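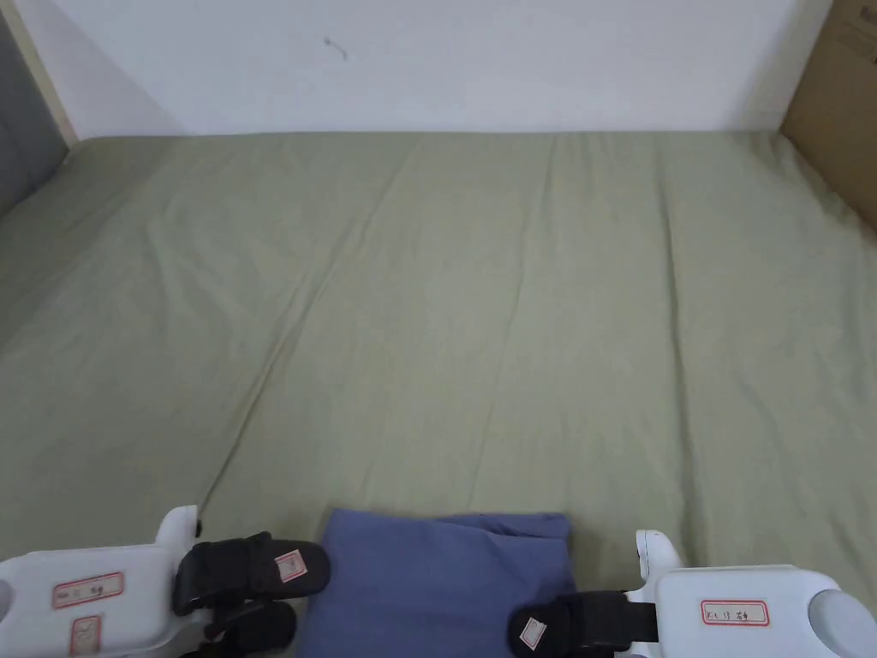
Home > Guides > Bedroom > Laundry

Bedding and Laundry

6 min read

Part 2: Getting the fitted sheet on and the shirts folded

Okay, so by now you've read Part 1 and the mattress is where you want it (if it isn't, go back, because moving it with a sheet on is a pain and I've done it more than once). I wrote these steps for the Dritport fitted sheet, the one I've had since October, but they'll work for pretty much any sheet with elastic corners.

Before you start: take off the pillows and the blanket, and take off your watch too if it has a metal strap. Mine snagged the Gronberg sheet I had before this one and left a pull almost as long as my hand.

1. Find the care tag. On the Dritport it's sewn into a bottom corner, so that corner goes at the foot of the bed. Other makers put it wherever they like, so check yours and remember it for next time!

2. Do the wall side first. Kneel on the mattress, reach over, and get both back corners on before you even look at the front ones. If your mattress is pushed right up to the wall like in my place, pull it out a hand's width, hook the corners, then push it back with your knees.

3. Run your flat hand along the back edge and tuck as you go. You want the elastic under the mattress, with no loops of fabric sitting up on top.

Note: a few gathers along the wall are fine. They end up behind the pillows anyway.

4. Now do the front corners, one after the other. The last one is always tight. Lift the mattress corner with one hand and roll the sheet under it with the other.

Caution: don't yank the last corner by the hem. Grab a good fistful of the cloth further in. The stitching on these things is not as strong as the elastic, and I speak from experience.

5. Smooth it from the middle out toward you. Long creases down the bed mostly go away after a night or two, and I've stopped ironing sheets completely (my friend Oluwaseun Okafor still does his, with starch, and good for him).
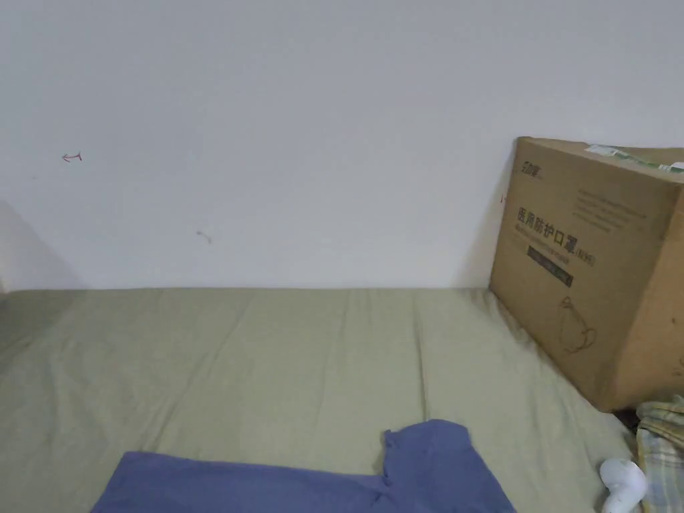
Photo: Ho-yin Fung

Green was my second choice, by the way. I wanted the gray and it was sold out, and now I like the green better. It goes with a white wall, and it doesn't show lint the way my old navy set did.

6. Set anything heavy down gently. If you use the bed as a parking spot for a cardboard box while you sort a room, fine, I do it too, but lift the box when you move it. Dragging corrugated cardboard over cotton will pill it. Check the bottom for loose staples first, and peel off any packing tape that's hanging down.

7. Leave the marks on the wall until the bed is done. If you want to have a go at scuffs, pull the mattress away first and use a barely damp cloth. I tried a Nurkeck sponge once with the mattress still in place and got gray water all over a clean sheet.

Tip: wash the sheet by itself the first time, cool, and dry it on low. I pull mine out after 30 minutes while it's still a tiny bit damp at the corners and put it straight on the bed.

That's the sheet taken care of. While I have the laundry out I do the T-shirts too, usually on a small table, though any flat spot bigger than the shirt will work.

8. Lay one shirt out at a time and pull opposite corners away from each other before you fold anything. A gentle stretch takes out most of the rumples, and then you can square up the sleeves.

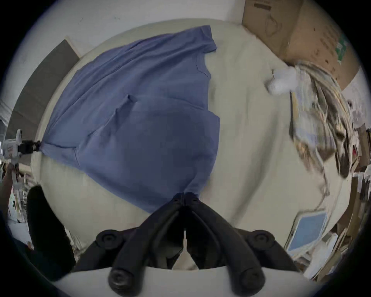
9. Fold the sides in, sleeves back over, then bring the bottom hem up to the collar in 2 folds. I stand mine up on edge in a Rastogi drawer bin. If they flop over, the bin is too empty, so slide a rolled towel in at the end.

Note: leave dark shirts inside out until they're fully dry, and turn them the right way before step 8.

10. Put the pillows back last, and go on to Part 3 for the duvet cover.

Previous | Next | All guides | Back to top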